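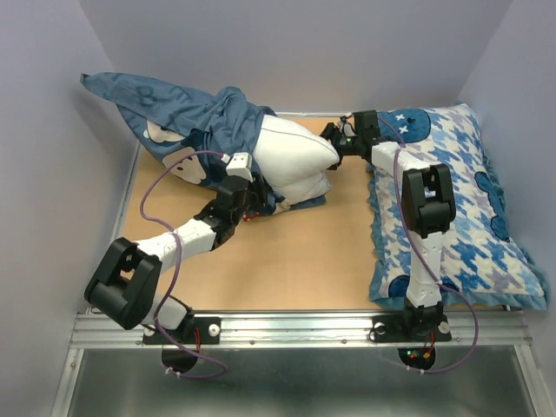

How to get a pillow into its cover without a fight

Quick one tonight, dinner's at 7. Swapping the covers on the couch pillows - I do it every February when the heavy ones come off - and Petronella Adams asked me to write down how, so.

What you need: the insert, the cover, a flat surface. Table is best. Floor if you must, but sweep it first.

Before you start
Wash and dry the cover. All the way dry. Damp cotton grabs the insert and you'll be tugging at it forever. Zip open to the very end, not most of the way. Shake the insert out and give it a couple of good punches so the filling isn't all down one side.

Size. For a plump pillow the cover should measure a little smaller than the insert. I put a 20 inch insert in a slightly smaller cover and it looks full. Went the other way once, saggy corners, sent it back.

Step 1. Lay the cover flat, opening toward you. Check which way the print goes! Leaves growing upside down will bug you all year.

Step 2. Reach in and push out both far corners with your fingers. Don't use scissors or a pen, you'll go right thru.

Step 3. Fold the insert in half longways, like a taco. Slide it in folded end first. If it's a stiff one just stand it on edge and pull the cover up over it, one side then the other, few inches at a time. Hold the cover by the doubled-over hem and not by the zipper tape.

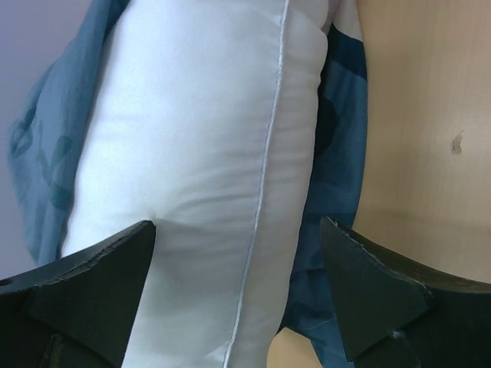 White insert on edge, blue cover down around it.

Step 4. Let it open up inside. Now hands in, find the far corners of the insert, match them to the corners of the cover. Pinch the two together from the outside and hold on while you pull the rest down with the other hand. This is the step people skip and then they wonder why the corners flop.

If your insert has piping, line the piping up with the cover seam. Easy to feel for, it's the cord around the edge. Once the seams match the whole thing sits straight.
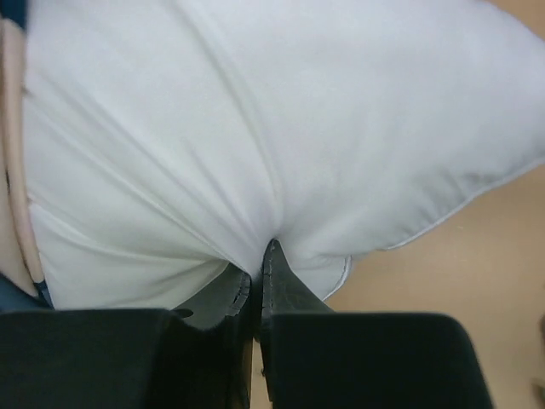

Piped edge and corner of the pillow, up close.

Step 5. Near corners last. Tuck them in one at a time, squash the middle down with your forearm and close the zipper slowly. Keep a finger behind the zipper so it doesnt bite the insert.

Step 6. Pick it up, shake, slap both sides. Done.

Stuck zipper - rub a bit of dry bar soap on the teeth. Lumpy middle - back out, fluff, start over from step 3. Cover too tight to close - wrong size, dont force it, the seam will go before the zipper does.

Envelope backs next time, they're a bit different.

Related
How to fold a fitted sheet
Washing feather pillows at home
Zipper came off the track? Fix it in 20 minutes
Getting a duvet cover on by yourself
Couch cushions that won't stay put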